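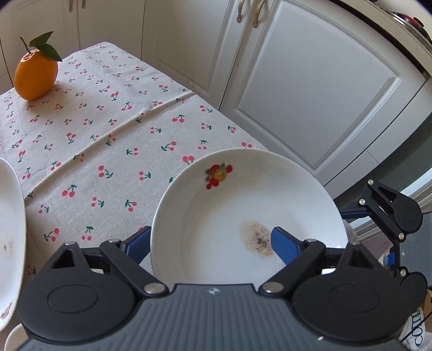
# Cherries, Oranges and a Table to Clear

*Garkness kitchen, July 2022*

**Clearing up after lunch.** A deep white plate with its little fruit decal: red cherries, something orange-yellow, green leaves. There is still a brownish spot with dark specks in the bowl, so this one is for the sink. Cherries on the plate and cherries all over the tablecloth!

I've wanted to give this table its own page for ages. We eat at it, sort beans at it, argue over board games at it, and in summer it hardly gets a rest between one meal and the next. Anyone who has stayed with us at Garkness will know the tablecloth straight away. Everyone else, come in and look around - I've put my notes on the pieces underneath, so scroll down if you like old plates as much as I do.

## The tablecloth

Beige, with pairs of small red cherries on dark green stems, over and over. Godelieve Goossens gave it to me in March, folded into a neat square, and I had it on the table before she had her coat off. I know some people iron theirs. I love it with a crease running across it, and a faint one has made it into the picture.

It washes beautifully, by the way. I do it at 60 degrees with ordinary powder and hang it in the shade (the red on my last cloth went pink in the sun, and I was sorry about that for a whole summer).

## The plates

I'm so fond of these. They're deep enough for soup and wide enough for pasta, and the fruit sits up near the rim where the sauce mostly leaves it alone. My set came from Vanhove, the secondhand shop past the bridge, where Rocío Cáceres spotted the stack before I did and very kindly let me have it. She got the gravy boat, so we're even.

I started with 6 and would happily take more if anyone finds them. The decals don't like scouring pads! A soft cloth and a short soak will lift dried sauce, and if a spot hangs on I use a little baking soda on a fingertip.

## The orange on the corner

Look to the far left of the table and there it is, with a short brown stem and two green leaves on top. I can't walk past citrus with the leaves on. Nestor Dumlao says I buy fruit the way other people buy flowers, and he's right - that corner nearly always has something round and bright on it.

## The cabinets

Cream, with raised panels and curved metal handles. I thought about painting them dark blue when we moved in, and I even brought home a sample pot. Then I saw the morning light on the cream and the pot went back in the shed. The cherry cloth would have lost a lot against blue, I think.

Dorin Sima has asked twice about the red-and-silver knob in the upper corner. Yes, I like it too! A bit of red up there goes so well with the cloth.

## Still to come

Next I'd like to add the pantry shelf and the drawer of odd spoons. Stijn Bosman has promised to lend me his enamel jug for the soup page as well, and I'm holding him to it. If you have plates with the same fruit on them, please write and tell me where you found yours.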